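Maps and Their Magic Squares

Have you ever tried to tell a friend exactly where you dropped a marble in a big grassy field? "Near the tree" isn't much help when there are 12 trees! Mapmakers ran into this same problem long ago, and they came up with a wonderfully simple trick. They drew lines across the whole map, up and down and side to side, until it was covered in boxes. We call that pattern a grid.

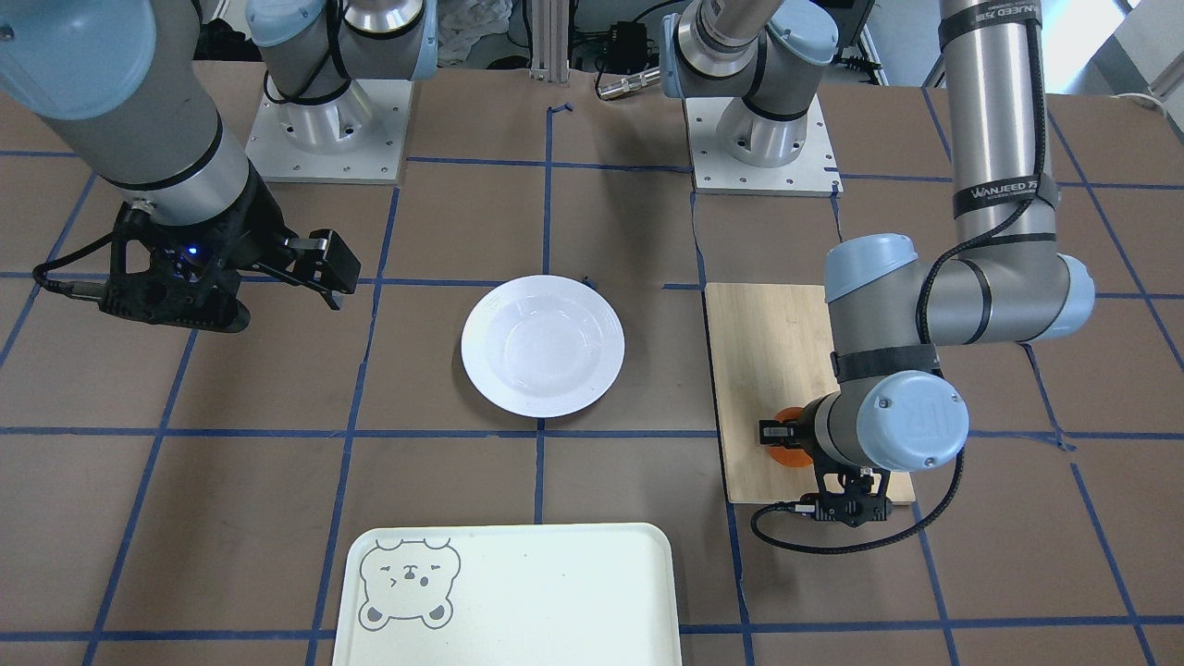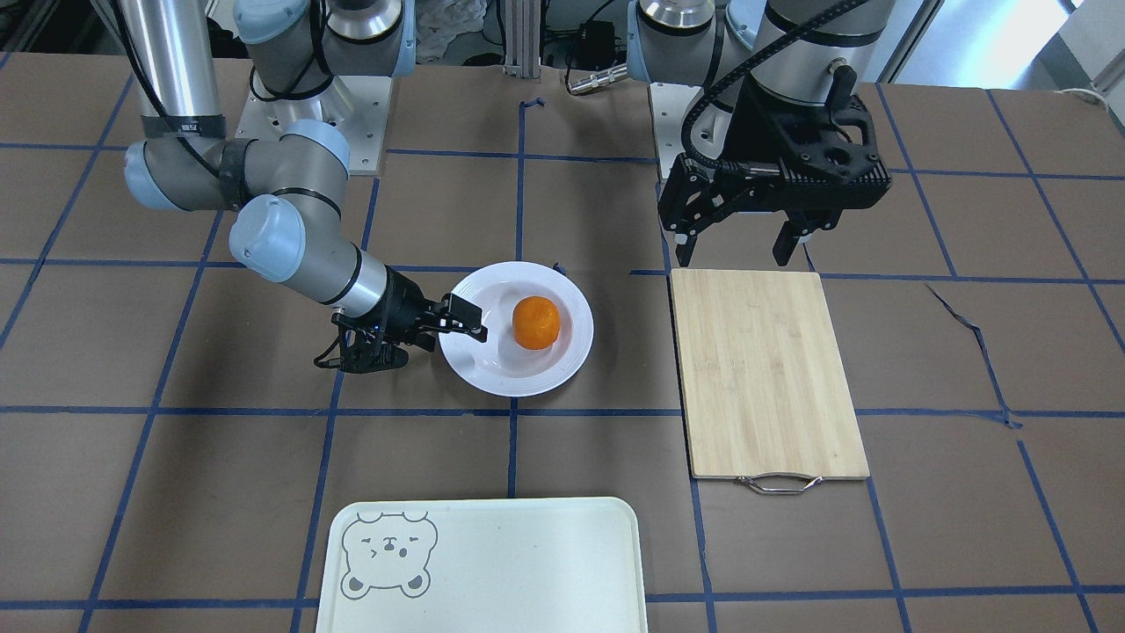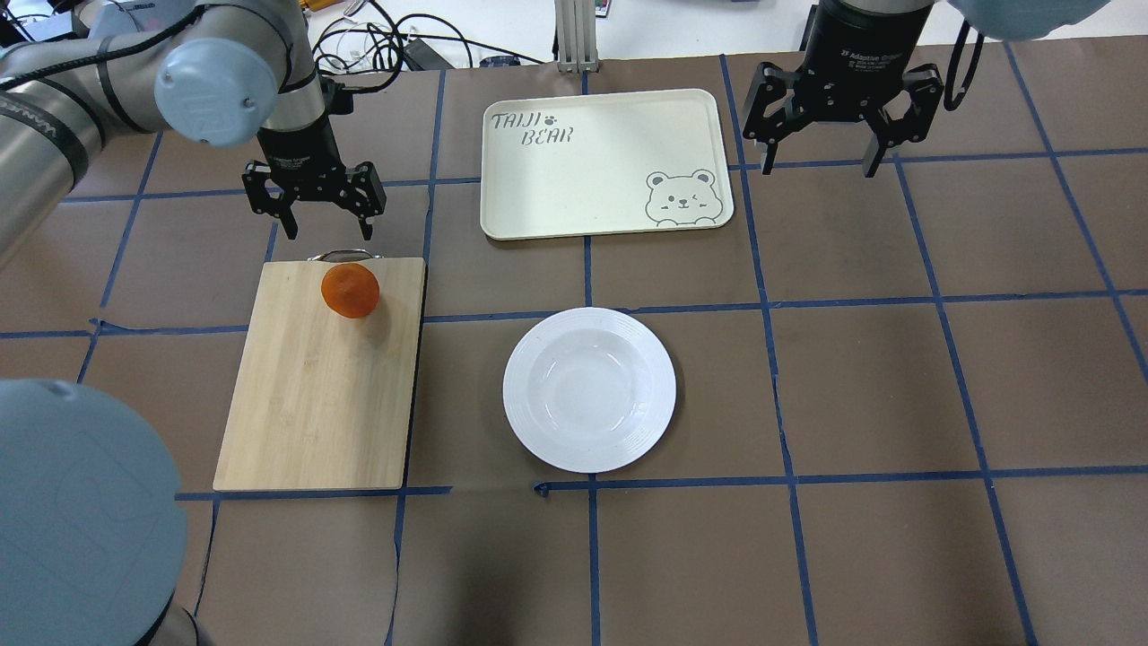

A grid gives every spot on a map its own address. Usually the columns (the boxes going up and down) get letters, and the rows (the boxes going side to side) get numbers. So if your map says the swimming pool is in D4, you slide one finger along to column D, slide another to row 4, and where your fingers meet – splash! You can make a grid on almost anything flat. Strips of blue tape on brown paper work very well, like on the table with the cutting board and the orange fruit, and then you can give each box a letter and a number and tell someone which box to look in. Your lines don't even have to be perfectly straight, as long as everybody is using the same ones.

Let's try it on a real town. The visitor map of Wellport has 500 boxes, and the index on the back lists every street in ABC order. Look up Haverford Lane and you'll see "K9" next to it. Without the grid you might read every tiny street name on the whole sheet before you found it. With the grid, you only have to search one little box!

Boxes can be big or small, and mapmakers get to choose. On a hiking map each box might be one kilometer wide, so you can count boxes to see how far you'll walk. On a map of the whole world the boxes have to be enormous.

The world has its own special grid, too. The lines that run east and west are called lines of latitude. The most famous one is the equator, which goes around the middle of the Earth like a belt. The lines that run from the North Pole to the South Pole are called lines of longitude. Because the Earth is round, lines of longitude squeeze closer and closer together until they all meet at the poles. Take a look at a globe and follow two of them with your fingers – it's so cool to feel them come together at the top!

Sailors use these lines out on the ocean, where there are no street signs at all. Pilots use them, and so do the map programs on phones.

Now make a treasure map of your own! Grab a sheet of paper, a ruler and a pencil.

Draw a grid with six columns and six rows.
Write the letters A to F along the top and the numbers 1 to 6 down the side.
Draw an island on top. Ours is called Saltatmont, and it has a volcano in B2 and a swamp full of frogs in E5.
Pick a box for your treasure, but don't mark it! Write its address on a scrap of paper and fold it up.

Ask a friend to guess a box. After each guess, say "warmer" or "colder" until they find the gold. Then trade places and let them hide it from you.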